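Subject: Re: [homebake] Muffins going flat and tough after the flour change
Date: 3 September 2026

Split a few from the batch and put three pieces in the clear tub. 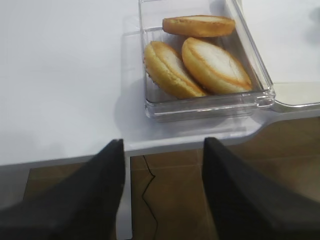 Cempaka Govindasamy wrote:

> I had the same trouble in the spring and I don't think the flour is
> bad. Givano moved to a different mill and the new bag takes up more
> water. If you keep your old amounts the dough ends up stiff, and a
> stiff dough gives you a tight muffin that won't pull apart into
> holes. Weigh everything and add water until it feels like it used to.
> I went up by 50 grams on a double batch and that was close.
>
> Also, how old is your yeast? And are you still using the cast iron
> plate or did you go over to the electric one?

Thanks, this helps. Answers first, then what I did.

The yeast is new. I opened the jar two weeks ago and it lives in the freezer. I tested a spoonful in warm water with a pinch of sugar and it foamed up fine, so I am leaving that alone.

I am on the electric griddle now, the Flillona with the dial. The cast iron plate went to my sister when she moved. I liked it better but it covered two burners and I could never get the middle and the ends to match. The electric one has its own problem, which I will get to.

On the water, I think you are right. My recipe was written for the old Givano bags and I have been making it without looking for years. I had been measuring milk and water in the same jug by eye. This time I weighed it all. The full dough came to 1,127 grams with your extra water in it, and it was a lot softer than what I have been making. It stuck to the bowl and I nearly added flour. I left it alone for twenty minutes and it came together enough to fold.

I gave it three folds over an hour and a half, then overnight in the fridge. In the morning I cut it up at 102 grams apiece, which made eleven with a scrap left over. They sat on cornmeal under a towel until they were puffy. My kitchen was cool so that took longer than the recipe says, close to an hour and a half.

The result was better than the last four batches. The holes are still smaller than I want but I can get a fork in and pull one apart. The chew is right. They were not flat, and they kept their shape when I turned them.

Now the griddle. The dial on the Flillona does not mean much. I set it at 325 and put an oven thermometer on the plate and it went from well under to well over and back again every few minutes. With the first four I got dark faces and a gummy middle. For the rest I turned it down a good bit, gave them eight minutes a side with a lid over, and finished them in the oven for another ten. That worked. If anyone on the list has the same griddle and has found a setting that holds, I would like to know it.

A few other questions while I am writing:

Does anybody still use rings? I have a set of six from Urngate that I stopped using when the dough was stiff, as they weren't doing anything. With the wetter dough they might be worth getting out again. A couple of mine spread into each other.

Has anyone tried the Gowda flour? The store near me has it in the big bags and it costs less than Givano. I don't want to buy that much and find I have to work out the water all over again.

And Cempaka, when you do the double batch, do you cook half and hold the rest in the fridge, or do it all at once? I can only fit four on the plate. By the last round the dough pieces were getting slack and I had to slide a bench knife under them to move them.

I will try it again next weekend with a little less yeast and a longer rest in the fridge, and I'll post the weights if it comes out. The recipe in the list archive still has the old water amount, by the way. Whoever looks after that page may want to put a note on it.

Ned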